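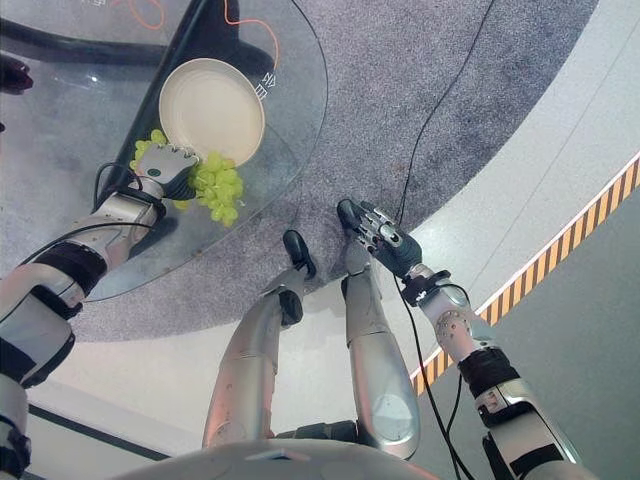
Grip Without a Scale: Ona Rimkutė on Soft Loads and Late Data

Ona Rimkutė has spent most of the past two years on a question that takes one line to state. How much should a humanoid's hand close on something that changes shape when it is held? Her group at the Udcombe lab works with fruit, bread, folded cloth and, most often, grapes. The project is called Siliņa, and its second technical report came out in February.

The report covers 390 teleoperated episodes in which the robot moves a bunch of grapes to or from a plate on a glass table. A policy was trained on these and then compared with a second policy trained on a subset of 40, chosen by a filter the group wrote. The smaller set gave the better hand. Rimkutė is careful about how that result is repeated.

"People read it as less data is better," she says. "The filter saw all 390 episodes. You can't choose the 40 without having collected the rest. So the collection cost is the same, and what you save is training time and some bad habits."

The bad habits are specific. An operator wearing tracking gloves gets no force feedback from the robot's fingers. Unsure of the hold, the operator closes the hand a little, waits, and closes it again. In the recordings this appears as a staircase in the finger joint positions. A policy trained on many such recordings learns the staircase, including the waits, and applies it to a bunch that was already held well enough on the first step.

The filter scores each episode on the interval between first contact and lift. It takes the commanded finger positions, differentiates them, and counts the separate closing movements. Episodes with one closing movement pass. Those with two are kept if the second is smaller than a set fraction of the first. Everything else is dropped from the training set, though it stays in the archive.

"It's a crude measure," Rimkutė says. "We tried a learned score before that and it was harder to debug. With this one, when an episode is rejected I can plot a single curve and see why."

First contact was the difficult part to define. The hand has no skin sensors in this setup, so contact is estimated from the difference between commanded and measured joint position. On a rigid object the difference rises sharply. On grapes it rises slowly, as berries shift against one another before the bunch carries any load. The group settled on a threshold for each finger, with the earliest finger to cross it setting the time. Rimkutė regards this as the weakest step in the method and says so in the report.

The glass table drew questions from reviewers. It came with the room, and the group kept it after early tests. Depth estimates on clear glass are unreliable, and the table base shows through from underneath. The policy therefore takes color images from the head camera along with the joint positions, and no depth at all.

"If we had used a matte white table, the depth would have been fine and we would probably have relied on it," she says. "Then the next site has a glass table and you start again. I would sooner have the problem in our own data."

Reflections were a larger source of error. Ceiling lights produce bright spots on the glass that move as the head moves, and in the first round of training the policy sometimes slowed near one. Varying the lighting between sessions reduced this. The report gives no separate figure for the effect, an omission Rimkutė attributes to the order in which the sessions were run – lighting and operator changed together, so the two can't be pulled apart afterward.

Kaisu Rantala, who maintains the control software, joined for the last part of the conversation. Her concern was timing. Joint states and images were logged by separate processes, and in the early sessions the images were stamped when they were written to disk, some time after capture.

"The hand was closing before the picture showed it near the grapes," Rantala says. "For a cup you might never notice. With a slow contact like this one, it moves your estimate enough to change which episodes pass."

Images are now stamped at capture. The earlier sessions were corrected by aligning arm motion in the images with the joint log, using a tool named Udura that Rantala wrote for the purpose. She expects to release it once the configuration files have been cleaned up.

The next step is a trial at a second site, in Flarnport, with other operators and a different table. The filter settings will be left as they are. Rimkutė expects the closing threshold to transfer and the contact threshold to need work, particularly on small bunches, where a finger may meet only a berry or a stem.

"Cloth comes after that," she says. "I don't have a good contact definition for cloth yet."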